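The inspection, the second inspection, and where we are now

I promised a few of you an update on the house, and then September got away from me, so settle in with a coffee because I have never in my life told a short story about real estate.

When I last wrote, we had listed the little brick place on Herklow Street and were feeling pretty pleased with ourselves. We had painted the front room, pulled the ivy off the porch, and hauled 11 boxes of my mother's cookbooks over to my sister's. (I kept the church ones. I will never make the ham loaf, but I like knowing I could.) Our agent, Fadwa Salem, had told us to expect a slow first week, and instead we had an offer by the fourth day, from a young couple with a baby on the way and a very sweet letter about the magnolia.

I know you aren't supposed to get attached to buyers. I got attached immediately.

Then came the inspection. The report was 40 pages long, with photographs, and I read all of it in bed at eleven at night, a thing I don't recommend to anybody. Some of it we knew. The upstairs bath fan has sounded like a lawn mower for years and we had stopped hearing it. Some of it I took a little personally, like the remark about "amateur tile work," as that was my tile work. But the big one was the sewer line. The inspector wanted it scoped, and when it was scoped there were roots in it from, you guessed it, the magnolia.

The buyers asked for the whole line to be replaced. We offered to clear it and split a repair on the bad stretch. They thought about it over a long weekend while I cleaned the oven twice, and then they walked. Fadwa called me herself instead of sending a message, and I appreciated that more than I can say. She let me be sad for a minute and then asked if I had a pencil.
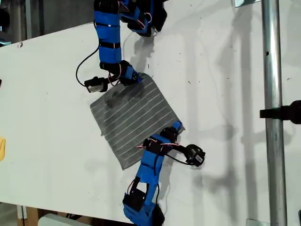 Two blue arms, one gray cloth.

So the plan she gave me went like this. Get the line fixed before going back on the market, keep every receipt, and put the paperwork in a folder on the kitchen counter where people will see it. I called 4 plumbers. Two called back, one came, and that one was Yao-tsung Wu, who spent a good long while in the yard with me explaining that we didn't need the whole line replaced at all, only the piece under the side bed. He quoted a price I could say out loud without sitting down. He also thought he could spare the magnolia, and so far it looks as cheerful as ever.

The work took a couple of days. I learned where our cleanout is (under the hydrangea, naturally) and I now have opinions about pipe, if anyone would like to be seated next to me at dinner.

While the yard was torn up I did get tempted by one of those cash buyer outfits. Drestgate had sent us a postcard, and after the week we'd had, "no repairs, no showings" read like poetry. I called and a perfectly pleasant man gave me a number over the phone. I wrote it down, looked at it, and went and stood in the garden. For some folks I can see it would be a real relief, and if we were already paying on two places I might have said yes. We aren't, so I thanked him and said no.

We went back up at a slightly lower price, with new photos and the folder on the counter. We've had 7 showings so far. One couple stayed so long that I finished my noodles at Meesuk, walked around the block, and came back to find their car still in the drive. I drove off again and sat at the library with Tudo in the back seat, windows down, sighing the way only an old beagle can. He hates showings. He has to have his bed put in the trunk, and he looks at me like I've sold it.

Fadwa says the long-stayers have asked for a second visit and want to bring a parent along to see it. I'm trying not to picture anybody's furniture in there. I did leave the porch light on for them, and I trimmed the hydrangea back so the cleanout shows.

More when I know more. If any of you have sold an older house with a big tree in front of it, please tell me how you handled the tree question, and whether I should mention that it drops leaves on the driveway all year long.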